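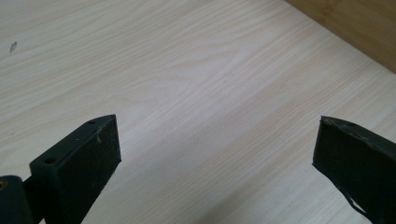
Trotbridge workshop — gripper tickets
Ticket 143: Fingers do not come back to the same opening
Status: open, waiting for parts
Tool: hand gripper, second build

Problem: when I release the trigger, the two fingers open wide, but the opening is different each time. After a cold start it is good. Later in the session the left finger stops earlier than the right one, and the software reads this as if a thin object is held.

What I have tried so far:

1. Zero again with the fingers fully open. Helps for a short time only.
2. New return spring from the Moramgate box. No change.
3. Cleaned the slide and put a very small amount of dry grease. Movement feels better in the hand, the error remains.
4. Ran 200 open and close cycles with nothing between the fingers, over the pale board. In 18 of them the reading was outside the limit. All 18 came in the second half of the run.

I think the cause is mechanical, because the raw value of the encoder also moves. If it was only the software filter, the raw value would stay still.

The dark fingers are the old printed set, with the small round holes on top. They are scuffed by now, but I did not want to change two things at once, so they stayed on for all the tests.
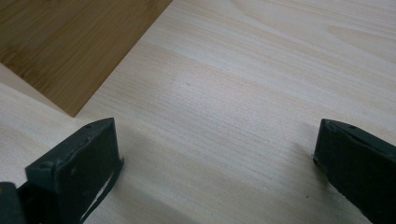
Reply from Shirazi: did you check the set screw on the pinion? On my build it went loose when the motor housing became warm, and the zero walked away slowly, just like yours. Mark the shaft with a paint pen before you tighten anything.

Thank you, I did not check this. I marked the shaft in the evening and ran the cycles again. The mark on the shaft and the mark on the pinion were no longer in one line when I stopped, so there is slip. I tightened the screw by hand and repeated: 17 readings outside the limit.

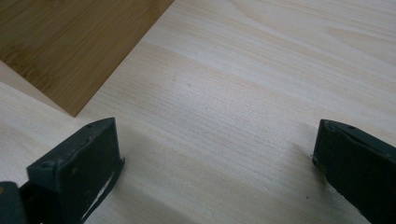

This is only one less than before, so I cannot call it repaired. The screw is probably too short for the hole, and its point does not reach the flat side of the shaft well. I ordered longer ones from Fleltthorpe, together with thread lock. Until they come, please do not change the limit in the config file — I would like to compare with the same numbers.

Next step: fit the longer screw, run 200 cycles, write the result in this ticket.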